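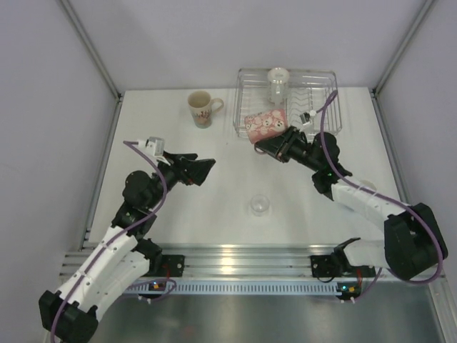 2022-04-16

Saturday again, so time for the bench update. I've been putting this one off because most of what got done since the last post is cable work, and cable work doesn't make for much of a story. But it took up most of my evenings, so it goes in.

Both arms are now on the same front rail. In the first version each had its own clamp on the table edge, and I was re-measuring the spacing every time I bumped one. With both brackets bolted to one length of aluminum, the distance between the bases stays put. I tightened the right one, ran 200 slow moves overnight, and checked it with a square in the morning. It hadn't moved. The left one needed a second washer under the bracket because the slot nut was bottoming out before the bolt got tight. If you're building on the same kind of extrusion, check your bolt length first. I lost two evenings to that.

The walls went up the same week. They're pale gray panels on three sides. I wanted a plain background for the cameras, and before this they were picking up the shop behind the table, with people walking past and the big door opening and closing. The white top is a little too shiny for my taste. Clear things are hard on it. A drinking glass on that surface is just a rim and a couple of lines, and the depth estimate is bad enough that I've stopped using it for glass and go off the wrist cameras alone.

On to the cables. Each wrist camera has one purple cable that runs the length of the arm back to the base. My first routing was tight against the links, which looked good and pulled the connector loose as soon as the wrist rolled past a quarter turn. Now I leave a big loop at the wrist and another at the elbow, and only tie down on the straight part of the link. It looks sloppy. It has also gone 1,709 cycles without a dropped camera, and the old routing never made it through a day. My target for the month is 2,000.

The controller software is still Zokovik, same as last time. I tried moving to the newer branch and the left arm came up with its joint offsets reversed, so I rolled back. I'm using Qiu for the grasp planning, with most of the settings left at default. The one I did change is closing speed, down to 4 on its scale. Any faster and it knocked light cups over before the fingers were around them.

For test objects I'm using kitchen stuff. The basic job is moving things to and from a wire dish rack, which I picked because the dividers are unforgiving. If you come in a little off, you hit a wire, and you know right away. Plastic cups are easy. Soft things are easy too, because the fingers squeeze in and hold. Mugs are the hard part. The handle can be pointing anywhere, the glaze is slick, and the body is wide enough that the gripper has to be nearly all the way open before it starts.

What I worked on this week was turning a mug so the bottom faces the other arm's camera. I want the base in view before the mug gets put down, so the software can tell which way is up without me labeling it. 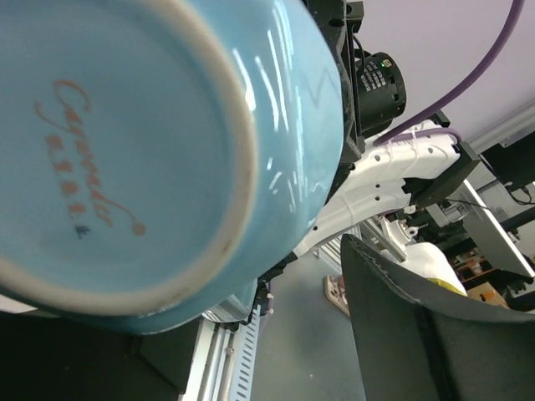 Bottom of the blue mug, with the maker's mark.

The angle was better than I expected. The foot ring makes a clean circle against the blue glaze, and a circle is an easy thing to fit. The highlights on the side of the mug are still a problem. I have a roll of diffusion sheet from Piniswood that I bought for a different project, and I'm going to tape some of it under the lights and see what changes.

Still on the list:

Cover for the two little boards down by the arm bases. They're just out in the open right now.
Shorter ties on the left arm.
Something less shiny for the tabletop, probably a matte mat cut to size.
Label the power supplies.
Try the newer Zokovik branch again with the offsets written out by hand.

I'd like to have all of this done before the open night at Ikar in June. The shop wants a few of the builds running that evening, and I said mine would be one of them. If the mug turn isn't reliable by then I'll run the dish rack job with plastic cups.

Next post will be the lighting, if the diffusion sheet works, and the tabletop if it doesn't.

Contact | © 2022 All rights reserved | Back to top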